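An afternoon at the Illell open day

I had been meaning to visit Illell for a couple of years, ever since my neighbor Brenda Yáñez came home talking about their chore rooms, and on August 16, 2023 I finally drove over. They let in 300 visitors, and I believe most of them were ahead of me in the coffee line.

Our guide was Ximena Troncoso, a patient woman with a good loud voice, which you need in a building like that. She started by asking which job at home we would hand over first. Somebody said ironing, somebody said the bathroom, and a little boy said his sister. Then she told us that her group has 1,129 small tasks on its list, all of them things a person does at home or behind a shop counter without giving them a thought, and that a machine working alone can be trusted with very few.

What slows things down, she said, is the fiddly part at either end. Plenty of machines can do the middle of a job. Getting a soft thing lined up with an opening and pushed in without folding it over is another matter - and so is knowing when to stop pushing.

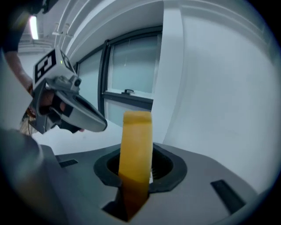 I asked how a robot learns that sort of touch, and Ximena said mostly from people. Someone does the job by hand with the same kind of fingers the robot will have, over and over, and the recordings go to the folks who train it. They had 3,344 of these recordings by the time of our visit, and she still called it a thin pile. My own mother taught me to fold a fitted sheet in far fewer tries than that, though I'll admit I still do it badly.

We finished in the lunchroom, where Renato Jara took questions for the better part of an hour. Would he buy a chore robot today? He would wait, he said, and he'd keep his broom. For shop work he was more hopeful, as the shelves stay put and the boxes come in the same few sizes. They plan another open day in December, and Brenda has already asked me to save her a seat in the car.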